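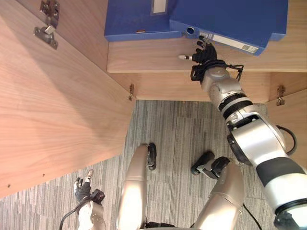
Cabinet Retrieval Trials at Brekgate: Suspension of Work and Gallery

The Rana program at Hirkham maintains this gallery as a public record of its office handling trials. Work was suspended in October after a fault in the right hand of the humanoid unit, and the entries have been kept in order so that readers may follow the task, the fault and the measures taken.

1. Retrieval of binders from a shelf
The unit stands before an open cabinet with its right hand at the lower side of a blue binder, near the finger hole. A second blue binder stands beside it. The task calls for the unit to take hold of one binder, draw it clear of the shelf and hold it for five seconds.

The fault
On run 438, the right hand failed to release on command. The fingers stayed closed on the binder while the arm carried on with its return movement, and the shelf was pulled forward off two of its supports. The operator pressed the emergency stop at the control desk. No one was injured. The binder was removed by hand after power to the arm had been cut.

Findings
Leobardo Cisneros, safety lead for the trials, reviewed the logs for the 29 runs before the event. In 9 of them the hand had been slow to open, by a margin too small to trigger a warning. The cause was traced to a worn connector in the wrist wiring, which dropped the release signal when the wrist was turned fully inward. The Foment control software recorded the lost signal but did not halt the arm.

Measures now in force
The arm may not begin its return movement until the hand has confirmed that it is open. Any lost signal from the hand stops the whole unit. Wrist connectors are inspected after every 20 runs, and the result is entered in the trial log before work resumes. All staff must stay outside the marked floor area while the unit is powered.

Status
Retrieval trials have resumed at reduced arm speed. Trials with the door closed at the start of the run remain suspended until the revised stop function has been tested at Brekgate. Requests for the full incident report may be sent to the Hirkham safety office.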